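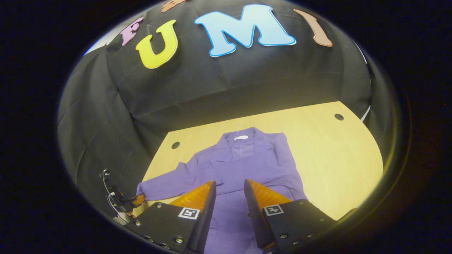
Part-time preschool assistant wanted, Hurkmont

Hi, I'm Selorm, and I run the three-to-fives room at Zakaria Early Learning. We've got 26 kids on the roll and we need another pair of hands from May, mornings only, 8.30 to 12.30.

You'd be doing a bit of everything: story time, snack, zipping up jackets, finding the other gumboot. I'd love someone who sings (badly is fine, I do!) and doesn't mind paint on their favourite jumper. A first aid certificate is a must. If you're still studying, please apply anyway, I was too when I started.

Pay is $2,253 a month before tax, and there's a free car park behind the Ditine bakery.

Send a short note and your resume to Ignacio Ulloa at the front office, or just drop in after lunch.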